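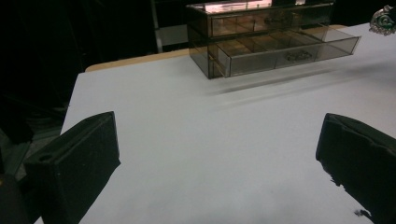 Most of what people keep in the junk drawer is there by default, according to Naveed Gilani, and the drawer fills up because no single thing in it is worth a decision. A dead battery takes a second to drop in and a trip across town to get rid of properly.

I emptied mine in November, after it jammed for the third time that week. It took a butter knife and most of a Sunday morning. Out came 26 keys, of which I could match eight to a lock. There were takeout menus from two places that have closed, a tape measure I had replaced twice, and the warranty card for a toaster we left behind in the old apartment.

The usual advice is to buy an organizer. Stores sell plenty of them, in bamboo, wire and plastic, and I have owned several. The trouble is that sections get assigned on the first day, when the drawer is clean and the owner is feeling hopeful. By spring the rubber bands are in with the stamps.
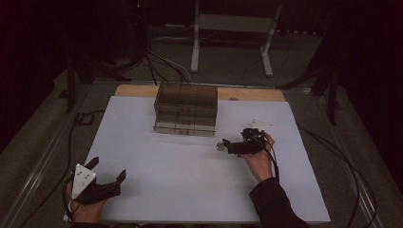

Gilani's method starts later. He has people live with a messy drawer for a month and put a pencil mark on a card every time they take something out. At the end, whatever was used stays near the front. Everything else goes in a shoebox in the closet, with the date on the lid.

My card had scissors at the top, then tape, then the small screwdriver. The keys got no marks at all. I kept the eight that worked and put the rest in the shoebox, which is still on the closet shelf behind the iron.

My husband has been into it once, for a birthday candle. The drawer opens all the way now, though it sticks a little when it rains.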